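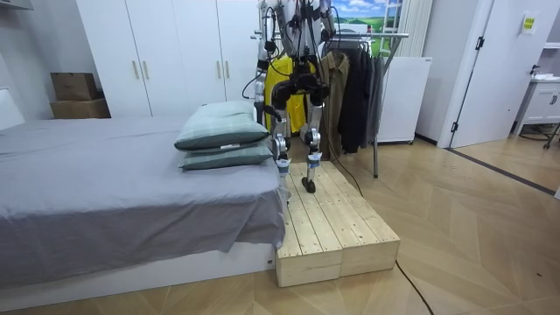

*Beside the bed, on the raised platform.*

Levham is a small mill town on the river, and the old Zillis blanket mill takes up most of the north bank. The mill opens to visitors for a few weeks each summer. I went in July, on the early tour, and wrote up these notes on 4 Aug 2020.

The bus from the station stops at the bridge. From there you walk up a paved lane to the gatehouse, where you pay and get a paper ticket and a map. The map is hard to read and the rooms have been renumbered since it was printed. I ended up following the painted arrows on the floor.

The tour begins in the wool store, a long brick room with a stone floor. The bales came in by barge until the rail siding was built, and you can still see the iron hooks in the beams. The guide passed a handful of raw fleece around. It was greasier than I expected and the smell stayed on my hands until lunch.

Carding and spinning are on the next floor up. One carding machine was running and it was loud - earplugs are in a box by the door. The spinning room had 92 people working in it at its busiest. It is mostly bare now, with two spinning frames left by the windows.

Weaving was the part I had come for. The wide looms were made by Rerkholm and could weave a double blanket in one piece, with no seam down the middle. One of them is still used for small orders. The weaver stopped it twice to fix a broken thread, then ran it for ten minutes so we could see the pattern build up. It was a plain gray check with a red border. The pattern book on the side table lists 2,514 designs, though many differ only in the color of the stripe.

After that you cross the yard to the finishing shed. Blankets were washed, stretched on frames, and brushed with teasels to raise the nap. The teasels are real dried seed heads set in iron rods. The shed has a low doorway and a wet floor, so wear decent shoes.

The last stop is the Brynjólfsdóttir room, named for the designer whose bedspreads the mill wove for 69 hotels. Her sample cards are in flat drawers and you can pull them out yourself. I liked the early ones best, in moss green and brown. The later ones are brighter and the wool feels thinner.

The shop sells seconds at half price. I bought a single blanket with a small fault near one corner. The cafe does soup and rolls, cash only, and closes at three. The tour lasts two hours, and there are stairs on every part of it except the yard and the shop.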